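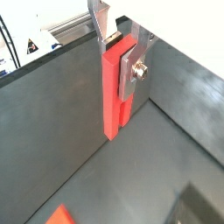

How to clean up a box of secondhand shape toys

Pegs, blocks, stackers, sorters. Bought a mixed lot for the kids' corner? Do it in one evening, most of the time is drying anyway. Notes below are how I do it, updated in May after Raphaël Pruvost wrote in about the vinegar (thanks, fixed).

What you need

Two dish tubs, one for washing and one for rinsing
Mild dish soap
White vinegar
Old toothbrush, a soft one
Cotton swabs for holes
Microfiber cloths - more than you think
500 grit sandpaper, only for bare wood
Old towels to dry on

Step 1. Split by material

Tip everything out on a towel. Wood in one pile, plastic in another, anything with fabric or batteries in a third. Don't skip this. Wood that goes in the tub with the plastic swells and then the pegs never fit again. Lost half a Jatoi stacker that way.

Not sure what it is? Treat it like wood.

Throw out anything cracked or with splinters you can't sand down. Check small pieces for little kids too - if it fits inside a toilet paper tube it goes in the older kids' box.

Step 2. Wash the plastic

Warm water, a squirt of soap. Five minute soak, no more, stickers turn to mush. Brush the corners and the insides of the holes. Rinse in the second tub. Shake out hard, water hides in hollow peices.

Greasy film still there? Second wash, then wipe with a cloth and a bit of vinegar in water. One part vinegar to four parts water. Not stronger, I had it wrong here before. 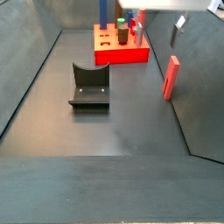

Can the base go in the dishwasher?
Only if the maker says so. The heat can warp a flat base enough that pegs jam, so hand wash if you have no instructions.

Step 3. Wipe the wood

Damp cloth, wrung out. Soap on the cloth, never on the toy. Go with the grain if you can see it. Then a second cloth with plain water, then a dry one right away.

Rough spots on bare wood: light pass with the 500, wipe the dust off. Leave painted faces alone. If paint is flaking and you don't know how old the toy is, don't sand it and don't keep it.

Step 4. Clean the holes

The bit everyone hates. Swab, twist, new swab. Old play dough comes out easier dry, so let it harden overnight and pick it out with a toothpick. Dont use a knife, it leaves nicks.

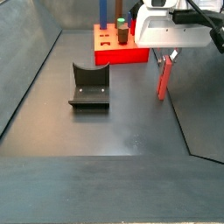

Step 5. Dry

Everything on towels, holes facing down, turn over after an hour. Plastic is done by morning. Give wood a full day. No radiator, no hair dryer.

Step 6. Test fit and match up

Every peg in its hole before it goes in the box. Should slide in and lift out without a fight. Too tight - let it dry another day and try again. 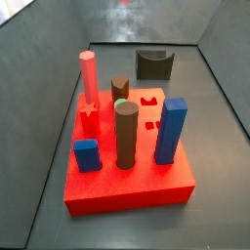

Pegs standing in a red base, a few openings left.

Step 7. Box and label

One set per box, shallow box with a lid. Mixed boxes get dumped on the floor. Write the name of the set and what's missing on the lid in marker: "Ilta sorter, no star". Spare pieces in a zip bag, keep them, they match something sooner or later.

Redo the plastic once a month if it gets daily use. Wood when it looks grubby.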